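Wed 17 April

Long day with the money side of things, and a cup of tea gone cold beside me. Lamduan and I went through the equipment list again, and I do feel kinder towards it than I did on Monday. The Drarko quote is for 2 arms with grippers, the Gormont one is cheaper but makes us wait until August – and I'm not sure I have the patience! Meanwhile the simulated kitchen is where all our planning gets done, bless it.

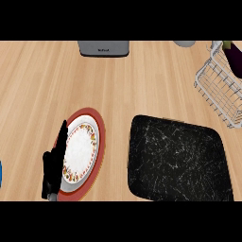

Gripper over the flowered plate, eggplant in the wire basket.

Romain would like wider fingers costed as an extra, for plates especially. I've grown very fond of that plate, with its little band of orange and red flowers, and I told him I'd want a real one on the shopping list too (he wrote it down, the dear man). We have 12 lines on the list now and I could happily argue for every one of them. 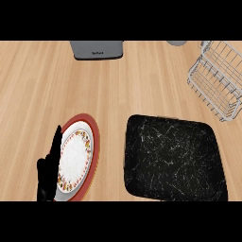

Still to sort out tomorrow

Ring Gormont and ask nicely whether the service plan covers spare fingers. Ask Lamai if the bench can go against the window wall, and find my good tape measure before she gets in.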